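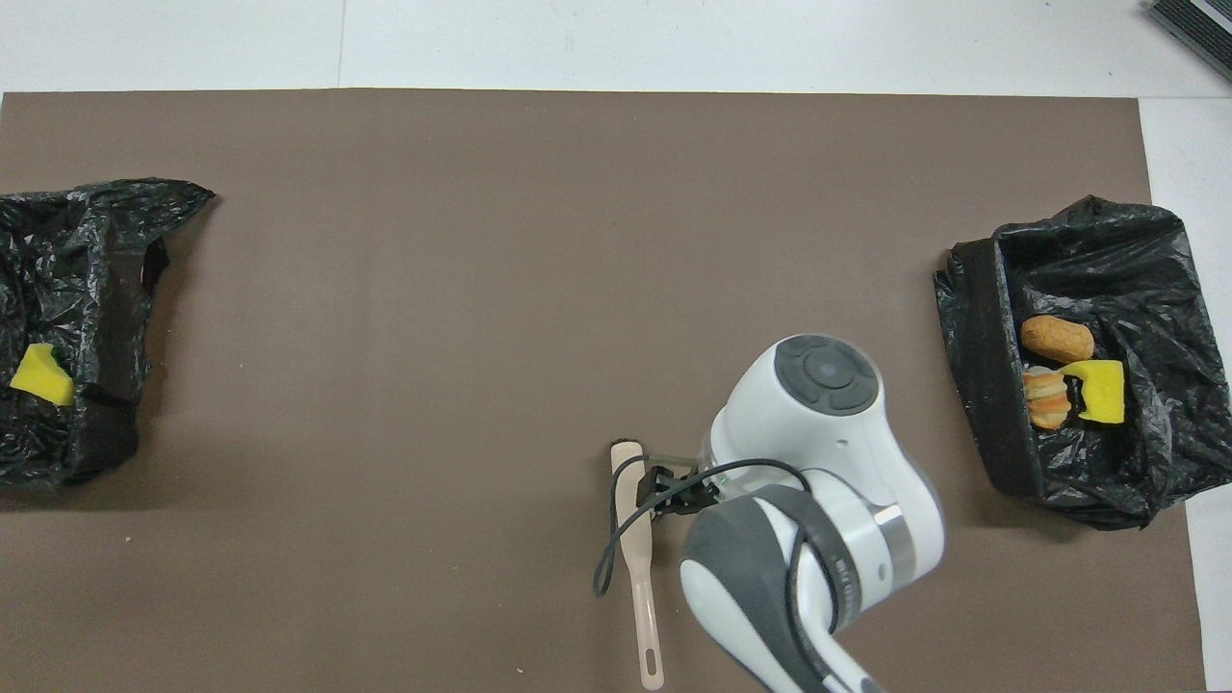 August 20, 2026

Today the appeals court gave its decision in the Parklow case. I was on the bus when Birutė Siliņa wrote me, only two words, "We lost." I read the whole text in the evening, with the dictionary open. It has 33 pages and I am slow with legal English.

The question was if the town of Parklow can refuse a rental license to people who had an eviction case in court, even when the case was dismissed. In April the first judge said no, and we were so happy then. Now the three judges say the town has this right, because the state law is silent about it. One judge, Ahn, did not agree with the other two. She wrote that a dismissed case is not a fact about a person. I copied this sentence by hand into my notebook.

What I still do not understand is the part about standing. They say the tenants from Caltden cannot complain because they did not yet apply for anything. But why would they pay the fee, if the rule already says no to them? I must ask Birutė tomorrow.

She thinks they will go to the state supreme court, but it takes few cases, and the lawyers need to decide soon. I called my mother and tried to explain all this to her. She asked if I ate. I did not, so I made eggs and read Ahn's part again.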